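The desk that came with a hat

27/05/2021

When I took the job at Dallport they told me I could pick my own desk, and I was so pleased to be asked that I forgot to ask what the choices were. There was one choice. It was gray, with a wood grain printed or pressed or otherwise persuaded into it, and it had a shelf on top shaped like a banana.

I have been living with the banana shelf for most of May and I have opinions.

First, the curve. Somebody drew that curve and was proud of it. It sweeps. If you own anything with a straight edge (a book, a box, a picture of your mother) it will sit on top of a sweeping shelf looking like it parked badly. I tried a row of binders up there and they fanned out like a hand of cards. Berenice Rosales, who had the desk before me and left it with what I now recognize as relief, told me she kept one thing on it at a time and rotated.

So at the moment the one thing is the plant. It's fake. Pink flowers, five petals each, green leaves, cream pot, pushed all the way out to the left end, where it hangs over a bit as if it's thinking of leaving too. I was a snob about fake plants for years, during which I killed a great many real ones, and I'd like to withdraw my earlier remarks. It asks for nothing. I dusted it once and felt like a gardener.
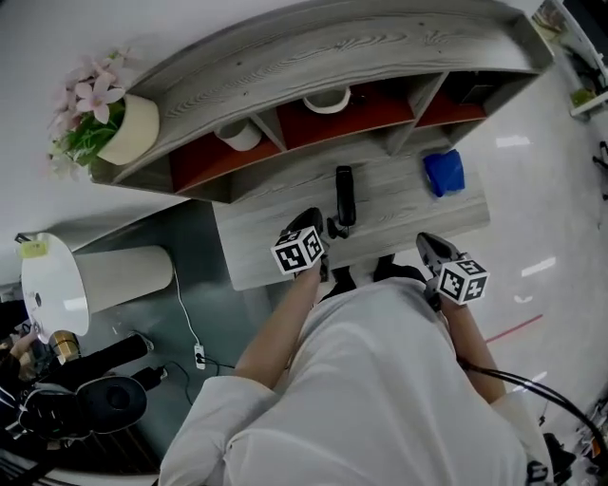

The cubbies are the part I've come around on. They're orange at the back, or red, depending on who you ask and how much coffee they've had, and the first week I thought it looked like the inside of a toaster. Now I like it. Gray desk, gray shelf, gray panels between the cubbies, and then this blast of color that you can only enjoy if you put nothing in front of it. Which is a clever way to make a person tidy.

My rule is one object per cubby. It's a stupid rule and I've stuck to it longer than any sensible one. A short white thing goes in the left, another white thing goes in the middle, and the right one I leave alone so I have somewhere to sweep things when Fuseini Agbenyega comes by to talk about schedules. He has a way of looking at a messy desk that adds 20 minutes to the conversation.

The top of the desk itself is where the system falls down. Flat surfaces attract cords. I put away every cord I own on my second day, 14 of them, in a shoebox, with labels, and I would swear they breed in there. And then there's the blue heap over by the right edge. Everybody has a heap. Mine is blue and crumpled and has been about to be dealt with since I moved in. I've folded it twice. It has other plans.

The side table is a whole separate story. White, round top, fat round base, could be a stool if you were tired enough. It has a little yellow sticker on the rim that I keep meaning to peel off, but I've noticed people assume a thing with a sticker belongs to a system, and they don't walk off with it. I lost two chairs before I worked this out. The sticker stays.

I did price a replacement for the shelf, by the way. Something plain, 90 dollars, straight as a ruler. I had it in the cart. Then I thought about the orange, and the plant having nowhere to lean, and getting the old one down three flights of stairs with a curve in it, and I closed the tab and ate a sandwich.

Next up is the drawer situation at home, where I've found four tape measures and no tape.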